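Sodarmont to Replace Water Main Under Cavel Street

Work will start in May on a new water main under Cavel Street, the town of Sodarmont said after a council vote on the contract. The job covers 3969 feet of pipe between the pumping station and the Erero Road bridge, and it will close parts of the street to through traffic until the fall.

The council voted to hire Bélanger, the contractor that rebuilt the storm drains on the east side of town. Bélanger had the lower of two bids. Council member Teresa Krajewska voted against the contract, saying she wanted the work split over two years so that the stores on Cavel Street would not lose a whole summer of business.

"I don't dispute that the pipe has to go," Krajewska said. "I would have liked to see the lower end done first and the upper end next year."

The existing main is cast iron and has broken several times in the past few winters. The worst break, in front of the post office, left the upper end of the street without water for most of a day and washed out a section of the sidewalk. Town engineer Martti Rissanen told the council that crews have put 34 repair clamps on the line and that there is little sound pipe left to clamp to in some places.

The new main will be wider than the old one and made of ductile iron. Rissanen said residents on the hill above Erero Road should get better pressure once it is connected, especially in the early evening. Hydrants along the street will be replaced at the same time, and two will be moved a short distance to keep them clear of driveways.

Crews will work from 7 a.m. to 4 p.m. and will open one block at a time. Each block will be closed to through traffic while the trench is open, but people who live or work there will be let in. Steel plates will cover the trench overnight. The northbound bus will use Mill Lane during the work, and its stop at the library will move around the corner to the side entrance.

Parking will be banned on both sides of the block being worked on. The town has leased the lot behind the old feed store for the summer, and drivers may leave cars there overnight without a permit.

Emiliano Bustamante, who owns the hardware store at the lower end of the street, asked the council how deliveries would be handled. Rissanen said trucks would be able to reach the store from the alley, which will be graded before the work begins. Bustamante said the alley floods in heavy rain and asked for a drain to be cleared first. The town agreed to look at it.

Water will be shut off for short periods as each building is moved over to the new main. Notices will be hung on doors two days ahead. Most shutoffs should last no more than four hours, said Bonifacio Urquijo, the site manager for Bélanger. Buildings with older lead or galvanized service lines may take longer, and the owners will be contacted separately.

Residents are asked to set aside drinking water before a shutoff and to fill a bowl or pot for washing hands. Disinfecting wipes can be used on counters and tables while the taps are off, but surfaces that touch food should be rinsed with clean water afterward. 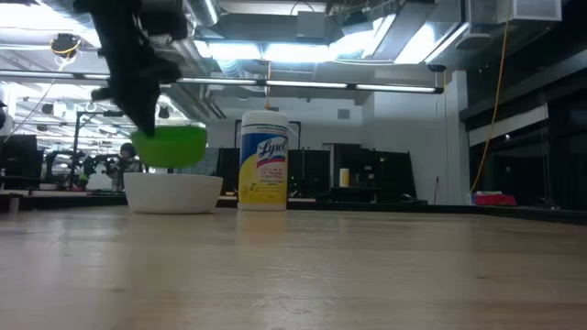 When service returns, the cold tap nearest the meter should be run for five minutes with the faucet screen removed. The water may look cloudy or brown at first. Laundry should wait until it runs clear, and ice made on the day of the shutoff should be thrown out.

The town will pay for the new line up to the curb. Owners who want to replace the pipe from the curb to the house while the trench is open can apply for a grant of up to $2000, with $1000 paid when the permit is issued and the rest after inspection. Forms are at the town clerk's office.

Ovidiu Pascu, who rents out two houses on the upper end of the street, said he planned to apply for both. He asked whether one owner could receive two grants. The clerk's office said the limit applies to each property and that both houses would qualify if the service lines are found to be lead or galvanized.

Repaving will be done in two stages. A temporary layer will go down as each block is finished, and the full width of the street will be paved after the ground has settled over the winter. Crosswalks and parking lines will be painted at that point.

A map of the closures is posted in the lobby of the town hall and will be updated each week during the work.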